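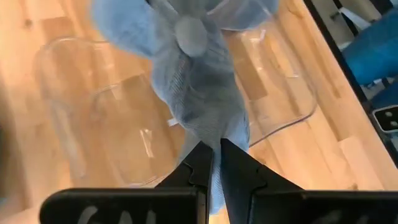
### 3.2 Materials and work surface

Soft textile items are difficult to store because they don't keep one shape. In this part of the study we considered two kinds of item, cloths and baseball caps, which are often kept together in small shops and in rental stores. A cloth has no fixed form at all, and its outline changes each time it is lifted. A cap is different: the brim is stiff, but the crown can be pressed in from any side. For this reason we describe the cloth only by its place, and the cap by its place and by the direction of the brim.

All items were handled over a light wooden tabletop. Clear plastic containers were preferred to colored boxes, as the content can be checked from the side and from above without moving anything.

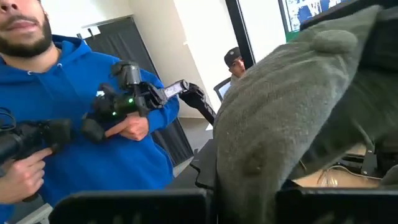 The position of a cap in the container was noted with the scheme of Piras, which has two values for the crown (up or down) and four for the brim. We changed one point in this scheme – a brim which rests on the wall of the container is counted as inside, also when its tip is higher than the wall. Without this change, many caps that a shopkeeper would call well stored would be recorded as outside. Figure 3 shows the caps and the trays during the work. The cap in the left tray has its brim pointing upward.

**Figure 3.** Dark gray baseball caps and two clear plastic trays on the wooden tabletop.

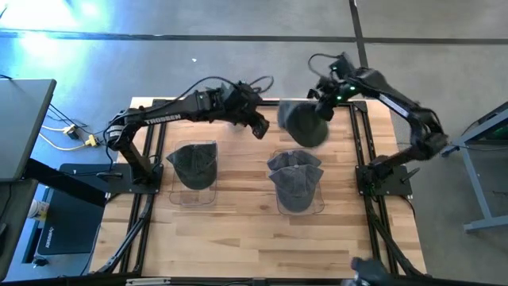
### 3.3 Coding of the placements

The coding list contains 375 placements. Each one received a single code for the final position of the item, and intermediate positions were left out. When a cap touched two containers, it was assigned to the container that held the crown. Cloths that hung over a wall were coded separately – they are treated in Section 4 together with the question of folding.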